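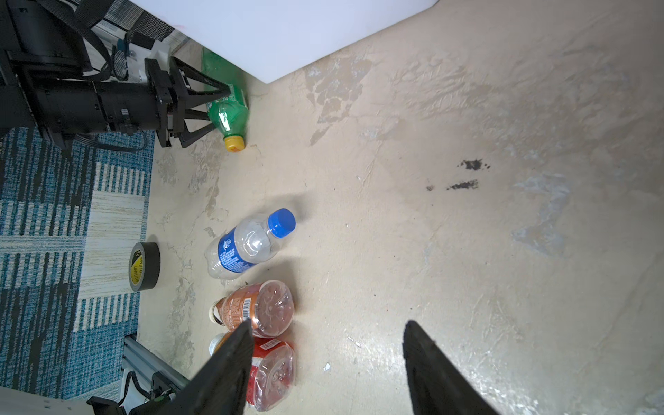
平放于地面的几种塑料饮料瓶,瓶盖均未去除,其中三只可见标签

塑料饮料瓶是以热塑性聚酯等高分子材料吹塑成型的一次性液体包装容器,主要用于盛装饮用水、果汁、茶饮料和碳酸饮料。使用后的空瓶属可回收物,在家庭、办公场所和小型收集点通常须经拾取、分拣、压扁等步骤后进入再生环节。

结构
典型的塑料饮料瓶由瓶身、瓶口、瓶盖和标签四部分组成。

瓶身多用聚对苯二甲酸乙二醇酯(PET)制造。该材料透明度高,阻气性能较好,可着色为绿色、红色、棕色等。无色透明瓶在再生市场上的价格一般高于有色瓶。

瓶底的形状与内容物有关。碳酸饮料瓶常采用花瓣形瓶底,以承受内压;非碳酸饮料瓶多为内凹底,底部及侧壁常带有加强筋。筋条可在壁厚减小的情况下维持瓶体刚度,也使空瓶横放时不易被轻微外力压瘪。

瓶盖一般为高密度聚乙烯(HDPE)或聚丙烯(PP)螺旋盖,颜色与瓶身无固定对应关系,白色、蓝色和黄色均属常见。两种材料的密度低于水,PET的密度高于水,再生工厂据此以浮选法将盖料与瓶片分离。

标签分为环绕式标签、收缩膜标签和不干胶标签,印有品名、配料、生产信息及条形码。收缩膜标签覆盖面积较大,可能干扰近红外分选设备对瓶身材质的识别。

散落与拾取
空瓶重心随姿态变化,直立时易倾倒,倾倒后多呈横卧状态。圆柱形瓶体在硬质涂漆地面上滚动阻力小,遇墙角、地毯边缘或相邻瓶体时停止;在织物地毯上滚动距离明显缩短。

人工拾取横卧空瓶时,一般握持瓶身中段或瓶颈。瓶颈直径小、壁较厚,受力后变形小;瓶身中段握持面积大,但薄壁瓶受压易凹陷。多只瓶平行紧靠时,宜先移开外侧的一只。紧贴墙面的瓶体应先拨离墙面再行拾取。

分拣
小型收集点的分拣通常按下列次序进行:
一、剔除玻璃瓶、金属罐及胶带等非瓶类杂物;
二、倒空残液;
三、按瓶身颜色分为无色、绿色和其他颜色;
四、压扁并装袋。

瓶盖是否保留因地区而异。部分地区要求拧下瓶盖单独投放,以利压扁;另一些地区要求压扁后重新拧紧,以减少小件散失。标签一般不要求居民去除,由再生工厂在破碎前后以机械方式脱除。实行押金制的地区通常要求标签及条形码完整,瓶体不得压扁,以便回收机读取。

收集点实例
Gorkow收集点由Madhu Thakur负责管理,采用按颜色分区的地面摆放方式。该点某年二月登记空瓶3,286只,其中绿色瓶292只,红色瓶215只,其余为无色瓶及杂色瓶。登记工作于每周二进行,带有残液的瓶子不计入当日数量。

参见
吹塑成型
螺旋盖
押金返还制度
垃圾分类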